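Gift packing cell, Stellatby site - progress report, August
To: Mumden program office

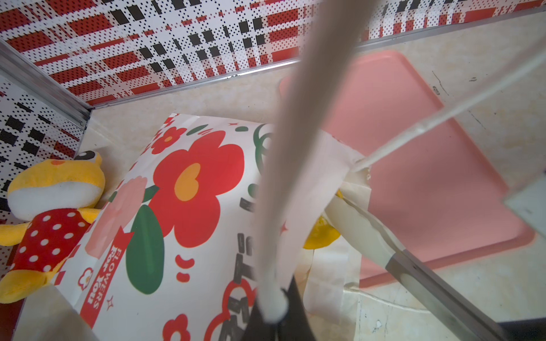
Gripper finger over the pink tray, with the "FLOWERS For YOU" bag and frog plush.

Short version: cell is running on the day shift, 3 operators trained, night shift not yet. Spending on plan.

What changed on the floor. Before, packers did all the lifting and placing by hand, the whole shift. Now the arm takes the repeat picks and the packers do checking, ribbons and the odd orders. Wrist complaints are down acording to the shift leads. We have no proper numbers on that yet, will start logging next month.

Throughput. Up to 84 bags an hour on a good run. Target in the grant was 40 so fine there, but soft toys and thin paper bags still slow things down. Paper creases if the grip is too hard. Tsai sent new finger settings, helped with plush, less so with paper.

People. No jobs cut, as agreed. Two packers moved to cell operator on the higher grade. Some of the older hands dont like the pace and said so at the shift meeting - fair point, we put in a pause button at each station and breaks are no longer tied to the line. Rota still needs work, handover at 2 pm is messy.

Problems. Training took 25 hours per person, we budgeted less. Spare fingers late from Fadatthorpe.

Next: night shift training, paper bag trials, rota redraft with the packers in the room. Need your OK on moving the unspent travel money to training before we book the next group.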